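Romurus: the gallery
Two arms, one rail and a lot of evenings at the Clanden workshop

Romurus is my two-armed build, and it has taken over one end of the shared bench at Clanden since July. I wanted a pair of arms that could learn to handle cloth, which is floppy, awkward and never sits the same way twice, and I wanted to build the whole station myself. I'm 449 hours in and I still grin every time both arms wake up together!

The rail
Both arms bolt to one horizontal length of aluminium through black brackets. My first go had each arm on its own stand, and they drifted apart whenever somebody leaned on the bench. One rail fixed that in an afternoon.

The walls
Three sides, papered in a light grey wallpaper with dark grey ornamental bands. It was the end of a roll from a hallway and I love it. The floor is a beige marble pattern, and the two together make the place feel like a very small hotel lobby.
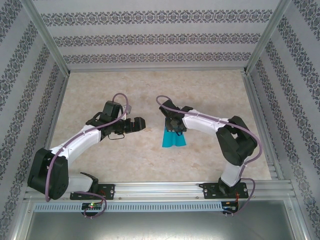 Cloth was always going to be the hard bit, and I've been saving scraps for it ever since the first gripper closed. Turquoise is my favourite for practice (bright colours are so much easier to follow when I play a run back). The Dantas notebook, where I log every attempt, has reached 2,002 entries, and the handwriting gets worse as the evening goes on.

The cables
Mauve-purple, held along the white links with little clips. I left a generous loop at the wrist and another down by the rail, after an early version pulled its own plug out at full stretch. Twice.

Under the rail
A white slotted channel runs along below, with a small control board under each bracket. I can get at both boards with one screwdriver and no swearing. The green LED is the first thing I look for when I switch on.

The grippers
Black, parallel, two of the same. I went through 15 versions of the fingertips on the workshop printer, and the early ones are in a jam jar on the shelf if anybody wants a look.

The software
It's called Plalance, it's mine, and it stood at 2,235 lines when I last checked. The bit that stops one arm wandering into the other took longest and I'm very proud of it.

Next up is passing a scrap of cloth from one gripper to the other, slowly, with my hand on the off switch. More pictures when I've had a proper go at it.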